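Monach kitchen teaching station – working meeting, June
Minutes as agreed

Chair: Chiến Tiêu
Present: teleoperation group, annotation group, one guest from Brukico
Start: 9:30

1. Previous minutes
Accepted with one correction. Item 4 should read "operator resets the arm", where it had "annotator resets the arm". The action on spare headset straps is closed.

2. Status of the demonstration set
The counter task set stands at 691 episodes, of which 500 are by remote control and the remainder by hand guiding. Annotation has passed 31 of the latest hand-guided episodes back for re-recording. The usual fault is a hand resting on the forearm while the gripper closes, so that the logged joint torques include the teacher's push.

Chiến asked that remote episodes with a pause longer than 7 seconds be kept and tagged. Until now they have been dropped. Annotation agreed, provided the tag is applied at recording and not afterwards.

3. Counter layout and views
The group went through the layout with the toaster oven, the toaster and the cutting board. The board is the target surface for the bread transfer task.
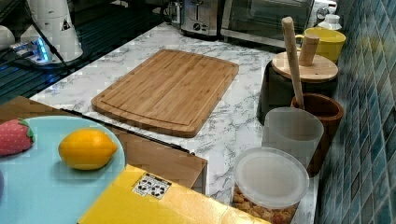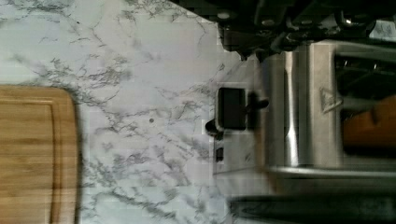
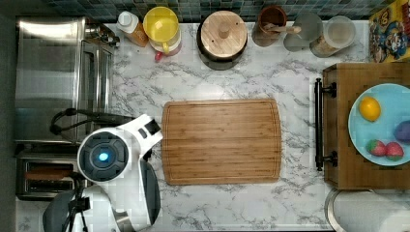
Counter with the cutting board, three views; the middle one is from the wrist.

Wragg, June

Points raised on the views:

The overhead view gives the best check of the arm's approach to the board. The gripper end is visible at the board's left edge and the toaster oven is on the same side, so the annotator can judge the distance between them without switching streams.

The wrist view is harder to use. The gripper takes up the top of the picture and one finger runs along the bottom right, out of focus. The oven's lever and knob can still be made out. Operators reported that they lose the board when they turn toward the oven door and then overshoot on the way back. Agreed that the operator display will carry the overhead view as a fixed inset during the return move.

The counter is shown sideways in the wrist view. Two operators want it rotated to match the overhead view, one does not. Rotation will be an operator setting. Recorded data stays in the native orientation.

The veining on the marble-patterned surface was discussed. Brukico's guest asked whether it disturbs the edge finder. It does at low light – the groove of the board is picked up reliably, the outer edge less so. No change to the counter. The groove will be used as the reference line.

4. Hand guiding versus remote control
Discussion of which method to use for which part of the task. Hand guiding gives smoother paths near the oven door. Remote control gives cleaner force data and leaves no human arm in the side view. The proposal to mix both within one episode was not adopted, as the switch between modes leaves a step in the velocity log.

Decision: remote control for all pick and place onto the board. Hand guiding is kept for door opening only and recorded as a separate skill.

New operators will do their first session on the board alone, with the oven door left out of the task.

5. Skokeck controller
The new Skokeck hand controller has more travel in the trigger than the old one. Operators close the gripper too early for the first few episodes and then adapt. The scaling file will be changed so that half travel gives half opening on both controllers. Episodes already recorded with the new controller are to be marked in the log – they are not to be rescaled.

6. Actions
Overhead inset in operator display: teleoperation group
Rotation setting for wrist view: teleoperation group
Pause tag at recording: annotation group
Trigger scaling file, both controllers: Chiến Tiêu
Low light comparison, groove against outer edge: Brukico, results to the next meeting

7. Any other business
The door opening skill needs a name in the episode index. "Oven_open" was suggested and left open. Storage on the Monach server was deferred.

Closed 10:50. Next meeting in the same room.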